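Hosico Bouts

Round-by-round records of amateur and small-hall professional boxing, with judges' scores and round notes.

Status: maintained, version 4
Last updated: 2025-11-13

What is in it

Each record covers one bout. The current release has 800 bouts, all of them scored by three judges and all of them with complete cards. Bouts that ended inside the distance are included as long as the completed rounds were scored and the cards were released.

The bouts come from three series: the Belolard club shows, the Ng Promotions small-hall cards and the Grarkus winter tournament, which runs every January. Belolard is the largest part. Grarkus is the smallest and covers only the lighter divisions, so don't use it on its own for anything about heavyweights.

Files

bouts.csv – one row per bout: series, date, division, scheduled rounds, result, method, stoppage round if there was one
cards.csv – one row per judge per round: bout id, judge id, round number, red score, blue score
notes.csv – one row per round: free text, knockdowns, point deductions, cuts
boxers.csv – one row per boxer: id, stance, height, reach, year of birth
changes.txt – corrections since the first release

Files are UTF-8 and comma separated. Empty cells mean the value is unknown. A zero is a real zero. In version 3 a missing reach was written as 0, and this caught several people out, so please check any old scripts.

Boxers and judges are identified by number only. The numbers are stable across versions.

How the scores were entered

Cards were typed in from the paper originals and then typed a second time from scratch. Where the two entries disagreed, the paper was checked again. Totals written on the card by the judge are not stored. If you add up the rounds and get a different total from the one announced on the night, look in changes.txt first. In 18 bouts the announced total was wrong and the result column still shows the announced result, with the flag sum_mismatch set to 1.

Point deductions are already taken off in cards.csv. Don't subtract them again.

Round notes

Notes were written from ringside or from video, and the source column says which. They are short and uneven. Some give the whole shape of a round, others say "close, blue busier late" and stop there. Around 40 bouts have no notes at all, mostly early Belolard shows.

Knockdowns follow the referee's ruling. A slip that looked like a knockdown on video is still recorded as a slip.

Known problems

Stance is recorded once per boxer, so switch hitters are listed under the stance they started with. Height and reach are self-reported for Belolard and measured at weigh-in for the other two series. Catchweight bouts are filed under the nearest division above.

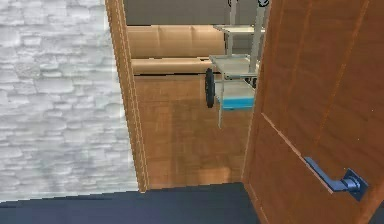

Usage

Load bouts.csv first and join the other tables on bout_id. For boxer details, join on red_id and blue_id separately. The round column starts at 1.

To get a judge's total, filter cards.csv by bout_id and judge_id and sum each corner. Stoppage bouts have no row for the unfinished round.

A sample script, totals.py, is in the scripts folder. It needs Python and nothing else. Run it from the top folder, or the paths will fail.

License and corrections

Free for research and personal use with credit to Hosico Bouts. Ask before using it in a paid product.

Corrections are welcome. Open an issue with the bout id, the round and what you think is wrong. A scan of the card helps a lot – scores are not changed on the strength of video alone.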